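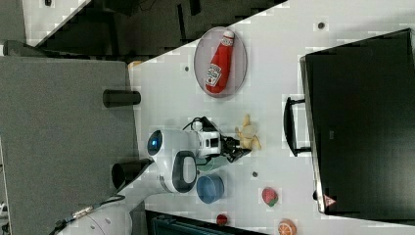

The practice table, with the banana, the blue bowl and the ketchup on its plate.

I've been meaning to write this one since December, when the first arm came up in the goods lift at Lillau and we all found reasons to walk past the door. I packed meal kits and hospital trays there for a long time before I moved sideways into what my payslip now calls cell support, and people keep asking me at family dinners whether the robots have taken over yet. My answer tends to go on a bit, so I thought I'd put it down properly and then just send everyone the link!

Most of what I do now happens at a white table with toy food on it. The arm gets a go at the toy fruit well before it gets anywhere near a real tray, and the blue light on its head has become the first thing I look for in the morning, the way I used to look for the kettle. I set out the pieces, I run the task, I write down what it did, and then I move everything a little and go again. My grandson thinks this is the best job anyone has ever had. He may be right, although he hasn't stood through a whole afternoon of bananas.

What surprised me was how much of the old job came along with me. Anybody who has packed trays knows that you pick up a banana by the middle and a bottle by the shoulder, and that you never, ever trust a round thing near an edge. I'd never said any of that out loud in my life. Then Farhad Najafi, our engineer, sat down beside me with a notebook and asked how I'd go about it, and we were there until the end of shift. He still comes over with questions (usually when I'm halfway through a sandwich) and I've stopped pretending to mind.

Now, the bit people really want to know about. We had 224 of us on the floor at the Pelley Street site when this was announced, and it was a hard few weeks. The first meeting was not a good one. We were shown slides with the word "journey" on them and not a single line about rosters, and Treasa Lenihan stood up, bless her, and asked whether the night crew should start looking. She didn't get a proper answer that day. She got one a fortnight later, in writing, after a good deal of pushing from the union: no forced redundancies for 2 years, and retraining on paid time. I'd still rather it had been on the first slide.

So far they've kept to it. Some of the older hands took the voluntary package and I miss them, particularly at smoko, which has gone very quiet. Three of us went to cell support. The rest are mostly where they were, with the arms due to take on the repetitive end of the tray line, the part that did my wrist in and gave half the row bad shoulders. I won't be sorry to see that go. I do worry about the casuals, though, as the promise never covered them, and that line was where most of us got our start. I came in as a casual myself, with no reference and one pair of decent shoes, and I don't know where that version of me would walk in today.

There's also the matter of pace. A full line does roughly 2,000 trays on a good shift, and there was always a rhythm to it, with somebody's radio going and somebody else complaining about the radio. Cell work is slower and more fiddly, and you're on your own with your thoughts a lot more than I expected. Wanting Zhong, who came across with me, brings her knitting for the breaks and we've taken to having lunch together whatever the roster says. I've also had to get used to typing. My notes used to say things like "grabbed it funny", and I've been gently asked to be more specific.

Would I go back? Some mornings, yes, for the company. My wrist says no. The next round of talks is on the tray line itself, and I've put my name down to sit in on them, so I'll write again once I know more.

3 comments

Siv Lundgren
Lovely to read this. We went through much the same at Voler and the casuals were the ones who slipped through there too. Please bring it up at the talks.

Treasa Lenihan
I did not "stand up, bless her", I was already standing, there were no chairs left! Good piece though. Come and see us on nights.

Upendo Mushi
"Grabbed it funny" is a perfectly good note and I'd know just what you meant. How's the wrist these days?

Recent posts

Khaemba's farewell morning tea
Learning to type at my age
What I packed for the long drive
Quince paste, second attempt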